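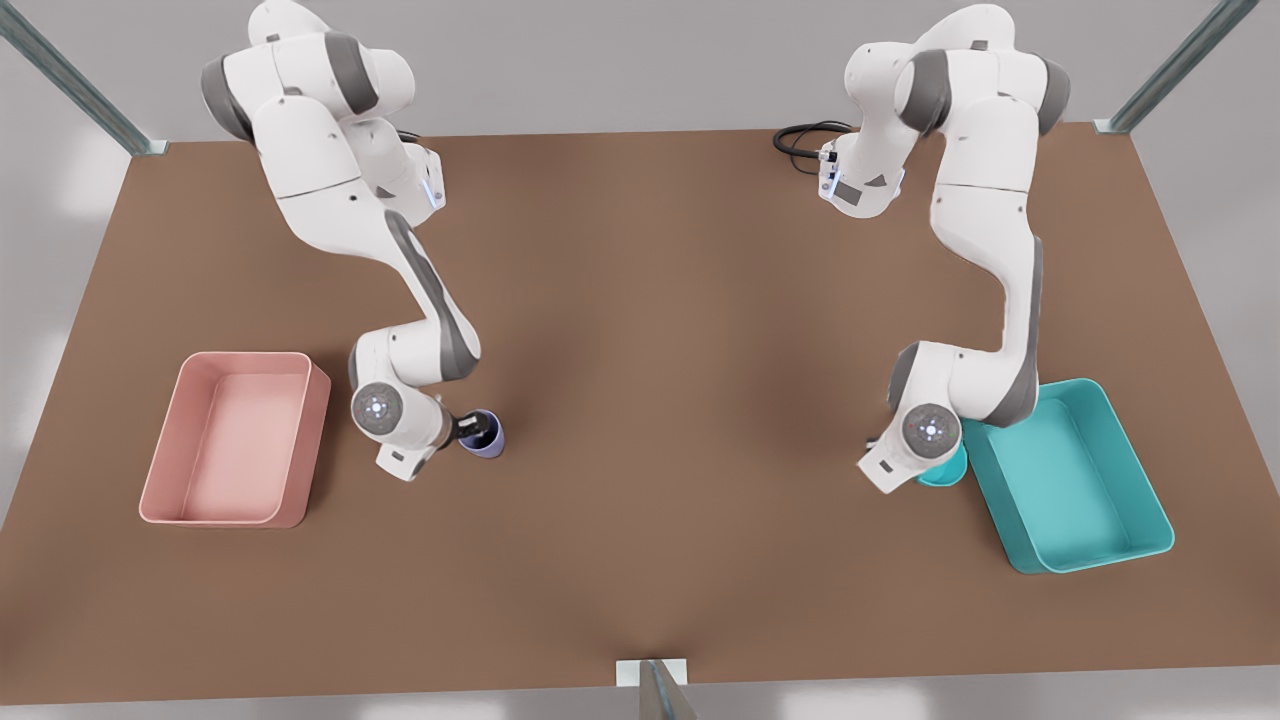 Ledger export reconnect notes (README)

Quick notes for anyone moving the Numodix to Quezada sync over to the new connector. Written in a rush at month end, will tidy later.

What this is

Small command line tool. Takes posted invoices and supplier bills out of Numodix, writes them to a folder, Quezada picks them up overnight. One way only. Nothing gets written back to Numodix.

Current version: 4
Last edited: 29 February 2020

Before you start

Log out of Quezada on every machine, not just your own.
Take a company file backup. A proper one, with the attachments.
Have the admin password to hand. The standard user login gets you as far as the second screen and then stops.
Close the old connector from the tray icon. The X only hides it.

Install

1. Unzip into a folder with no spaces in the path.
2. Copy settings.sample to settings.txt and fill in company code, export folder, start date.
3. Run the tool once with the check option. Should print your company name and stop.
4. Run it again without. First run is slow, let it finish.

If the start date is blank it goes back to the first posted entry. You probaly don't want this.

Settings

company: short code as shown in Numodix, capitals matter
export_folder: full path, local drive. Network drives work until they don't
start_date: day, month, year with slashes
batch: how many invoices per file, default 80
skip_drafts: yes or no, leave on yes

Known problems

Error 164: wrong company code, or the file is open in single user mode. Check the second one first.

Error 746: VAT code in Numodix with no match in Quezada. Add it to the mapping file and rerun, already exported lines are left alone.

Credit notes with a zero total get dropped without a message. On the list.

Supplier names with an ampersand come through with the rest of the name missing. Fixed for customers, not for suppliers yet.

Ganska users: the bank feed is seperate and isn't touched by any of this. If your feed stopped the same day, that's a different fault, ask Ganska.

Going back to the old connector

Possible until the first overnight run. After that you get duplicates. Restore the backup instead.

To do

Log file that rotates
Better wording on the VAT error
Multi currency, November at the earliest
Tests for the mapping file

Licence

Free to use inside Hondudik and its client offices. Ask before passing it on.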